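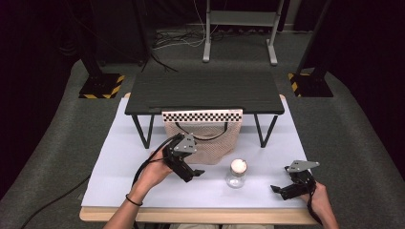 4. Preparar a bancada de demonstração (dia aberto)

Esta secção destina-se a quem ficou com a bancada 2 no dia aberto de fevereiro, quer se tenha oferecido, quer tenha faltado à reunião em que se distribuíram as bancadas. Pressupõe que já leu a secção 3 (Ligações e alimentação). Se não leu, o Kwesi Addo vai perceber nos primeiros cinco minutos.

A tarefa que se mostra ao público é a do frasco e do saco: o operador, com uma pinça em cada mão, pega no frasco e mete-o no saco de rede pendurado na plataforma. Dura pouco, percebe-se de longe e não envolve líquidos, requisito acrescentado depois da visita do ano passado.

4.1 Montagem da mesa

1. Estenda o lençol branco sobre a mesa e deixe à vista uma faixa de madeira do lado do operador. Alise-o com a mão. As rugas são inofensivas para nós e um desastre para o seguimento do Resau, que as trata como relevo.

2. Coloque a plataforma baixa cinzenta na metade de trás do lençol, com as pernas bem assentes. Se abanar, rode-a meia volta. Se continuar a abanar, é a mesa, e a mesa já cá estava antes de nós todos.

3. Pendure o saco na borda da frente da plataforma, com a tira axadrezada para cima e as duas asas pretas caídas para a frente. A tira tem de ficar horizontal e sem dobras.

4. Ponha o frasco de vidro à frente do saco, de pé e com a tampa branca posta. Deve ficar ao alcance das duas pinças sem que o operador tenha de se levantar.

Nota: o frasco vai vazio. Houve quem achasse que com rebuçados ficava mais simpático. Ficava, mas as crianças deixam de olhar para o robô.

Cuidado: não estique o saco para "ficar mais bonito". A rede cede, a tira entorta e a calibração vai atrás.

4.2 Pinças e cabos

5. Pegue numa pinça com cada mão, pelo punho, com os dedos mecânicos virados para dentro, na direção do frasco. A chapa metálica cinzenta fica para cima. Já foi usada ao contrário durante uma manhã inteira por uma pessoa que hoje coordena formações.

6. Deixe cair cada cabo por fora do braço. Um cabo que passe por cima do lençol acaba por derrubar o frasco, geralmente quando chega alguém da reitoria.

7. Abra e feche cada pinça duas vezes. No ecrã do Buvar, os dois indicadores têm de acompanhar o movimento. Se um deles ficar parado, volte ao ponto 3.6 antes de chamar o Zbigniew Jabłońska, que lhe vai perguntar se voltou ao ponto 3.6.

8. Tire anéis e pulseiras largas. Uma pulseira estreita e justa não incomoda.

Cuidado: os dedos da pinça fecham com pouca força, mas fecham. Não os ofereça a visitantes para cumprimentar.

4.3 Calibração

9. Com o frasco já no lugar, escolha Calibrar > Tira no menu do Buvar e mantenha as pinças afastadas da tira axadrezada.

10. Espere pelo sinal sonoro. São dois toques curtos. Um toque comprido significa que o programa não encontrou a tira, normalmente por haver um cotovelo à frente.

11. Anote o número de sessão na folha da bancada. A última sessão do ensaio geral foi a 1671; a sua deve ser superior. Se for inferior, o programa abriu a pasta antiga: feche tudo, abra de novo e não conte ao Ekow Sulemana, que passou uma tarde a explicar que isso já não podia acontecer.

4.4 Durante a visita

12. Faça a tarefa uma vez em silêncio e só depois explique. Ao contrário também resulta, mas o público fica a olhar para si, o que, com o devido respeito, não foi o que anunciámos no cartaz.

13. Trabalhe devagar. Incline o frasco para a abertura do saco e largue-o só quando a base já estiver lá dentro.

14. Se o frasco cair sobre o lençol, levante-o com a pinça e continue. Os visitantes gostam bastante desta parte e costumam pedir para repetir.

15. Mantenha os visitantes do lado do operador. As bases com faixas amarelas e pretas, ao fundo, seguram os postes e não servem de banco, apoio para copos nem ponto de encontro.

Cuidado: há cabos no chão atrás da plataforma e outro sobre a alcatifa, à esquerda da mesa. O cabo da esquerda passa perto do sítio onde toda a gente quer pôr-se para ver melhor. Se a sala encher, peça à Etornam Bawa que receba os grupos à porta, um de cada vez.

Nota sobre perguntas frequentes: vão perguntar-lhe se o robô vai roubar empregos, quanto custa e se faz café. Para a primeira, há um folheto. Para a segunda, encaminhe para o Chandrasekhar Varma, que tem uma resposta de vinte minutos e gosta de a dar. Para a terceira, a máquina do corredor aceita moedas.

4.5 Fecho

16. No Buvar, termine a sessão antes de pousar as pinças. Se as pousar primeiro, a gravação continua e ficamos com mais um longo estudo sobre um lençol branco. Já temos 3952 fotogramas desse género e ninguém os pediu.

17. Tire o frasco do saco à mão e guarde-o com a tampa posta.

18. Deixe o saco pendurado se houver outra sessão à tarde. Caso contrário, guarde-o deitado, sem vincar a tira.

19. Enrole os cabos das pinças em voltas largas. Os do chão não se tocam, por muito que apeteça.

20. Assine a folha da bancada e entregue-a na sala Kilarham até às 18h. Debaixo da porta também serve.

Para a bancada 3, ver secção 5.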